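The case for the unglamorous project
Opinion
12/12/2020

Every March the school robotics competition at Wilness produces the same photographs. A machine with a great many lights climbs a ramp, a judge leans forward, and a trophy is handed across a trestle table. The occasion is a good one and this essay does not argue for its abolition. It argues that the rules under which it is run have drifted away from what students of automation most need to learn, and that those responsible should correct them before the next round of entries is invited.

The present scheme awards marks out of 332. Of these, 80 are given for speed, 70 for the appearance and presentation of the machine, and 40 for what the handbook calls handling, meaning the ability to pick up an object and put it somewhere else. The remainder is divided among programming, teamwork and the written report. A team may therefore reach the final with a robot that cannot reliably grasp anything except the foam cube supplied by the organisers. Several have done so. The cube is light, regular and forgiving, and it has the further convenience of being known to every team six months in advance.

A different kind of project has been running alongside the competition at the Faneck after-school club, where the members were set a single assignment for two terms. They were to use grippers to handle ordinary household things, to keep a record of each attempt, and to explain in writing why some attempts were poor. There was no ramp and no clock. The work was done on whatever table was available, and much of it took place in members' own homes.

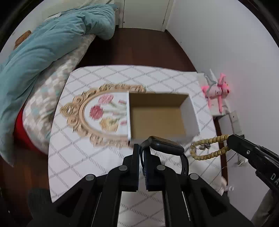 Small belongings are a severe examination for any gripping mechanism, and for the person learning to direct one. The foam cube presents the same face whichever way it is turned. A household object seldom does, and it may change shape once it is lifted. A wristwatch held by its band hangs with the case tilted to one side and the free end of the band dangling, and a student who wishes to lower it into a cardboard box must think about both. A beaded bracelet, drawn out into a long loop at the tip of a second tool, raises a different set of questions again. Where should the fingers close? How much of the object will follow, and how much will swing? These are questions of geometry and of judgement, and they can be put to a pupil of twelve without any simplification. They can also be put again the following week with another object, at no cost to the club.

The objection most often made is that such work is dull. It is slow, certainly. The members' logbooks contain long runs of entries which differ from one another only in the angle of approach or the place at which an object was held. Parents who came to the club's open afternoon expecting a contest were visibly puzzled. Yet attendance over the two terms did not fall away, and the written explanations submitted at the end were considerably stronger than the reports that accompany most competition entries. Students who have tried the same thing many times generally have something to say about it.

A second objection is more serious. Competitions attract sponsors, and sponsors pay for equipment. The Yokoyama fund, from which several clubs in the district draw their grants, asks applicants to show evidence of public engagement, and a tournament supplies this in a form that is easy to understand. A logbook does not. Clubs that devote themselves to patient manipulation may find that they have improved their teaching and lost their budget. It would be wrong to dismiss this concern, and teachers who raise it are describing a real difficulty.

The proper response, however, is to change what the competition rewards, so that sponsors and students are looking at the same thing. If handling were worth as much as speed, teams would prepare for it, and the public would soon learn to enjoy watching it.

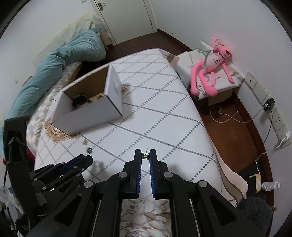 Nor would the change require expensive apparatus. The Huruvo kit used by most entrants already includes a two-fingered gripper, and the handbook could specify a set of household objects in a single page. The selection should include at least one item that bends, one that is very small and one that will not stand upright unaided. It should be altered each year. Teams should be told the general character of the objects but not the objects themselves, in the way that a language examination announces its topics and withholds its passages.

The scale of the things chosen deserves particular care. Large, soft objects flatter a gripper. A metal component so small that it can be pinched between the very tips of the fingers does the opposite, and leaves almost no room for a careless approach. Younger teams could be excused this part of the test or given a wider choice, but older pupils ought to meet it.

There is also the question of setting. Competition tables are bare and evenly lit, and they are surrounded by tape that tells the machine where it is. Few homes or workplaces resemble them. A patterned cloth and a box placed at an angle would cost the organisers nothing and would teach entrants a good deal about what their programs had been taking for granted. It may be said that this introduces an element of unfairness. It does so only if the conditions vary between teams, and a printed plan of the table would prevent that.

Three amendments are accordingly proposed. The marks for handling should be raised from 40 to 80, with the difference taken from appearance and presentation. The foam cube should be retired. The logbook, at present optional, should be required of every team and read by the judges before the day of the event, with failed attempts counted as evidence of work done.

Entries for the March competition are governed by the existing handbook, and it would be unreasonable to alter the terms now that teams have begun to build. The revision should be settled in time for the year after. Clubs that wish to see it adopted are asked to write to the organisers at Wilness, enclosing a few pages from their own records where they have kept them.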